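Kitchen > Surfaces > Marble > Care and Repair

How to Clean and Seal a Marble Countertop

Marble is softer and more porous than granite or quartz, and it reacts with acid. Most of the trouble people have with it comes from treating it like the harder stones. The routine below works for polished and honed marble in a home kitchen. It will not fix cracks or deep chips, which need a stone shop.

What you need

A soft cotton cloth, plus a second one for drying
A pH-neutral stone cleaner or a few drops of mild dish soap
Baking soda
Plastic wrap and painter's tape
A penetrating sealer made for natural stone
Rubber gloves

I use Clunari sealer, which costs a little more than the store brands and has less of a smell. Manolakis makes one that goes on the same way. Avoid anything sold as a "coating" or "topical finish." These sit on the surface, scratch quickly, and have to be stripped off later.

Daily cleaning

Wipe up crumbs with a dry cloth first. Grit dragged around under a wet cloth is what dulls a polished surface over time. Then mix a small squirt of dish soap into a bowl of warm water, wring the cloth out well, and wipe the counter from back to front. Go over it again with clean water, then dry it. Soap left to dry on marble builds up into a film that looks like wear.

Don't use vinegar, lemon juice, bathroom cleaner, or scouring powder. Glass cleaner is a bad choice too if the label mentions vinegar or ammonia.

Stains and etches

Look closely at the mark before you treat it. A stain is darker than the stone around it and has soaked in. An etch is a dull, lighter spot, often in the shape of a ring or a drip, where acid has eaten at the surface. You can feel some etches with a fingernail.

For a stain from oil or butter, make a poultice. Stir baking soda and water together until it is about as thick as peanut butter. Spread it over the stain and a little past the edges, cover with plastic wrap, and tape the wrap down. Leave it overnight, take the wrap off, and let the paste dry completely before you scrape it up with a plastic spatula. Old stains may take two or three rounds.

For coffee, tea, or wine, mix the baking soda with 3 percent hydrogen peroxide instead of water. Test it first in a corner – peroxide can lighten dark marble.

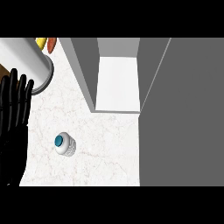 Light etches on polished marble can be rubbed out with marble polishing powder and a damp cloth. Follow the directions on the jar and work on a small area at a time. On honed marble the powder will leave a shiny patch, so use a fine honing pad made for stone, or live with the mark. Honed counters tend to hide etches better anyway.

Testing the seal

Put a spoonful of water on the counter near the sink or stove, where the sealer wears off first. Wait 15 minutes and wipe it up. If the stone underneath has darkened, it's time to reseal. If it looks the same as before, leave it alone and test again in a few months.

My own counter came from the Idside yard in Firkberg and is 53 inches long. It gets resealed every July, when the windows can stay open all day.

Applying the sealer

1. Clear the counter and clean it as described above. Let it dry overnight.
2. Tape off the backsplash, and cover the stovetop and any metal trim.
3. Put on gloves and shake the bottle. Pour a small pool of sealer onto the stone and spread it with a clean cloth until the surface is evenly wet.
4. Leave it for the time on the label. Add more to any spot that soaks it up early.
5. Wipe off all the extra with a dry cloth before it hardens. Sealer that dries on top leaves a haze.
6. Put on a second coat if the label calls for one, and wipe that off too.

Keep water and food off the counter for a full day. If you find a hazy patch the next morning, wet it with a little fresh sealer, rub for a minute, and buff it dry – this usually softens the residue enough to lift it.

Sealed marble still etches. Sealer slows down staining, but it does nothing against lemon or tomato, so keep using a cutting board and wipe spills when they happen.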